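Ticket 2829 – Rizzi bench cover, color mismatch and missing refund
Status: Open
Opened: July 2023

Hi again, me with the bench! I'm putting everything in one place this time so I don't have to retype it for each new person who picks this up.

I ordered the replacement cover for the Rizzi storage bench through the Donora site, in light gray. The page said it would match the covers sold last October, and I already have one of those in the hallway, so I figured it was a safe bet (famous last words). What came was the beige one. I put in a return the same evening, paid $98 for the cover, and got an email from Munex saying the refund was approved.

That was the last I heard. My account page says "refund issued" but my bank has nothing. I've tried logging out and back in, a different browser, and the phone app, which just spins on the orders screen and then throws error 855. 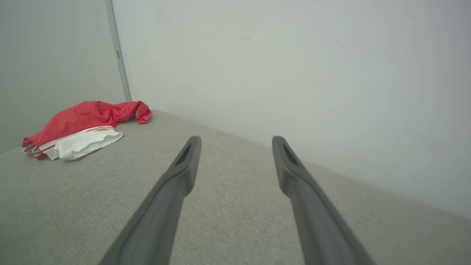
Light gray fabric with the fine linen-like weave, same look as the color I ordered.

Things I've already done, so please don't send me the same list again:
Cleared the cache – no change.
Checked that the card on file is the right one. It is, ending in 34.
Called the Bosadbridge store. They were super nice but they can't see online orders at all.
Called the bank. No pending credits.

Update, later the same day: chat support told me the return label was scanned at the warehouse but the refund is "sitting in a queue." Okay, what queue? Can someone push it through by hand?

Also, I still want the gray cover! If it's back in stock I'd happily take an exchange and skip the refund – just tell me before you switch it over, please, so I don't end up with both going at once.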